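Footwear and the Foot: Handout 4, Open Shoes
March 29, 2026
By Ilze Ozoliņš
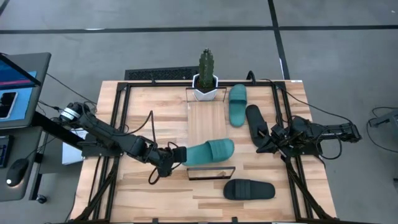
Last week we finished with laces, and I promised you something with fewer parts. Open shoes look like the easy end of the course, and I was quite wrong about that when I started teaching it! A slide has a sole and a strap, so every choice the maker gets wrong lands straight on the wearer's foot.

Start with the strap. On a laced shoe the upper holds the foot from the heel to the instep. A slide has to do all its holding across the top of the foot, and the wearer helps by gripping a little with the toes at each step. Try walking the corridor in socks, then in slides, and feel what your toes do (please do try it, it's the best two minutes of the whole course). A wide strap spreads the load. A narrow one digs in, and people curl their toes harder to keep the shoe on.

Terms to know

Footbed: the top surface, where the foot rests.
Outsole: the underside, which meets the ground.
Toe spring: the upward curve at the front.
Heel slap: the sound and movement of a loose heel dropping back against the foot.

Fitting

Measure both feet, standing, late in the day. Most people have one foot longer than the other, and you fit the longer one. The heel should sit inside the footbed with a small margin behind it. For strap fit, slide one finger under the middle: snug is good, pinched is too tight.

Our worked case is the Plukasbridge baths survey, which I love because it is so plain. Bathers were asked to walk one length of the poolside in their own shoes and then in a pair of Clunirex slides. Of the 174 people who signed up, 165 finished both walks, and 81 of those said the borrowed pair felt looser at the heel. Look at the seating plan in your pack before you decide why. The floor slopes by the shallow end, and only half the group walked down it.

Reading for next time: Sproģis, chapter 2, on moulded soles. Skip the part on glues, we come back to it in September with the Odex samples.

To hand in: one page on a pair of open shoes you own. Draw round your foot, draw round the footbed, lay one over the other and tell me where they disagree. Old, worn pairs are the best ones for this, so don't go and buy anything. Bring the shoes too if you can bear to.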